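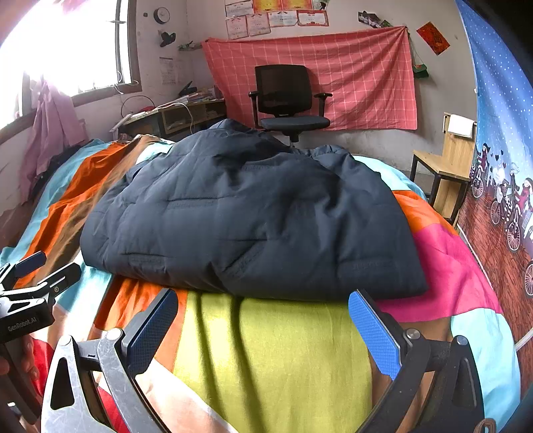
2 min read

Blog / Home stuff / Wardrobe sorting

I put off the winter coat every single year. Jumpers I can do, T-shirts I could do in my sleep, but a padded jacket has its own ideas. You fold one side over, the other side puffs up at you, and by the time you've squashed that down the collar has popped out again like toast.

So there I was, kneeling at the end of the bed with the navy one, muttering. It's been a brilliant coat. I bought it in the Gauthier sale for a wet week in Drostutdale and then wore it from November until the daffodils came out, mostly over my pyjamas to take the bins out (don't judge me!). It deserves better than being stuffed on top of the wardrobe in a carrier bag.

I always fold on the bed. The stripy bedspread is a happy thing to work on, all that orange and lime green, and a dark coat shows up nicely against it, so I can see when a sleeve has wandered off. I've tried the floor and my knees won't have it.

What works for me is this. Zip it right up, lay it face down, smooth the sleeves across the back, then fold the sides in and bring the bottom up to the collar. Then lean on it. Properly lean, with your forearms, and listen to all the air sigh out.
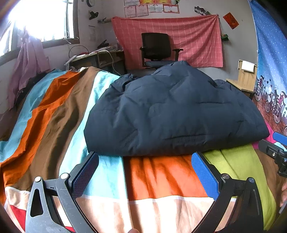 I did try rolling it once, as tight as a sleeping bag, and the filling went into horrible little lumps that took 30 minutes of shaking to sort out. Never again. Folded and slightly squashed is fine — flattened for months is not. I also gave up on those Stoltix vacuum bags, mostly because my hoover couldn't be bothered with them and neither could I.

Mine goes into an old cotton pillowcase now, one coat to a case, with a bit of cedar from the Wukesmont market tucked down the side. The whole faff took me six minutes this time, and over half of that was me checking the pockets. I found a tissue, a bus ticket and 50p, so I'm calling it paid work.

Next up is the scarf drawer, which I haven't opened properly since spring. Wish me luck, and if you've got a way of keeping gloves in pairs, please do tell me in the comments!

Filed under: Tidying, Clothes, Small Victories

6 comments · 30 shares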